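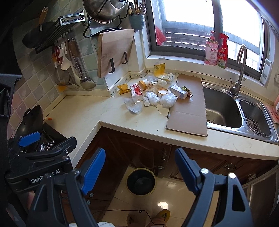

## 4. Collecting the Demonstrations

### 4.1 Task

The task given to Kiltia is clearing a kitchen counter after somebody has unpacked and eaten their way through a quantity of groceries. We chose it because our earlier work used colored blocks, and reviewers had begun to ask, politely, who was going to buy a robot that tidies colored blocks. Packaging has a well-earned place in the Stamatopoulos task list under "deformable, thin, uncooperative." A crumpled bag has no handle and no stable shape. It also offers few places where a grasp planner could feel sure of itself, so we show the system what to do by hand and leave the planner out of it.

An episode begins with the hands clear of the pile and ends when the demonstrator says "done." The objects were arranged by dropping them. We tried a randomized layout sheet for the first day and found that people following it produced very neat rubbish.

### 4.2 Hand-held demonstration

Demonstrators work with 2 hand-held grippers, one in each hand. Each has its own camera looking out over the jaws, so the recorded view is close to what the policy will have at run time. The operator feels the load through the handle, which matters a good deal with film and foil. Our teleoperation rig at Brestness gives no such feeling, and operators using it tended to close the jaws on nothing, lift the nothing with great care, and carry it across the room.

The instructions to demonstrators fit on one card:

1. Use the jaws only. Fingers stay on the handles.
2. Take whatever you like first.
3. If you drop it, pick it up again and keep recording.
4. Don't hurry, and don't perform.

Rule 4 was added in July. Demonstrators who know they are being recorded slow down, square their shoulders and place each wrapper as if it were evidence. The policy learns this faithfully. An early version of Kiltia would hold a candy wrapper over the bin for a moment of apparent reflection before letting go.

Rule 2 costs us something. Two people clearing the same counter rarely agree on an order, and one person clearing it twice rarely agrees with themselves. We kept the rule anyway, and deal with the mixed orderings in Section 5 by conditioning each action chunk on the object currently nearest the jaws.

### 4.3 Using both hands

Early on we assumed the second gripper would sit idle for most of an episode, since almost everything in the pile can be lifted with one. Demonstrators ignored this assumption from the first recording. They hold one thing while reaching for another, pin a bag with the left jaw and fold it with the right, or simply keep a piece in each hand, the way anyone does who would like to make fewer trips. Figure 2 gives a moment of the last kind, with crumpled translucent plastic in one set of jaws and yellow packaging in the other. 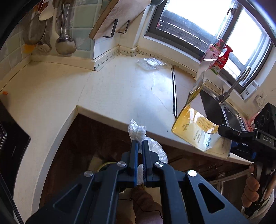

Holding two things at once is awkward for the segmentation we inherited from Ener, which expects every grasp to be followed by a release before the next grasp starts. Run on our recordings unchanged, it labeled long stretches of perfectly good work as "error: hand occupied." We replaced the single grasp state with one per gripper and let the two timelines overlap. The change took an afternoon, most of it spent finding the place where the old assumption had been written down as a comment reading "obviously."

A second difficulty is occlusion. A large wrapper held near one camera can hide most of the counter from it, and sometimes hides the other gripper as well – often at the exact moment when the two need to coordinate. We don't filter these moments out. The policy will block its own view sooner or later, and we would like it to have seen somebody cope.

### 4.4 What was kept

We recorded 215 episodes and kept 187 of them. Video is stored at 30 frames per second from each gripper camera, together with jaw opening and estimated pose. Episodes were discarded for lost tracking, for a camera that stopped before the demonstrator did, and in one case for a telephone call taken with the gripper still in hand. Clumsiness was never grounds for removal. Fumbled grasps, double pickups and bags that came back stuck to the jaw are all in the training set, and the ablation in Section 6.2 suggests they earn their place: without them Kiltia treats its first failed grasp as the end of the matter and waits for further instructions.

Pose estimates drift most when the operator turns quickly toward a window, where the image goes nearly white. We re-anchor against counter edges and other fixed features once they come back into view, and mark the frames in between as low confidence. The loss in Equation 3 weights them accordingly.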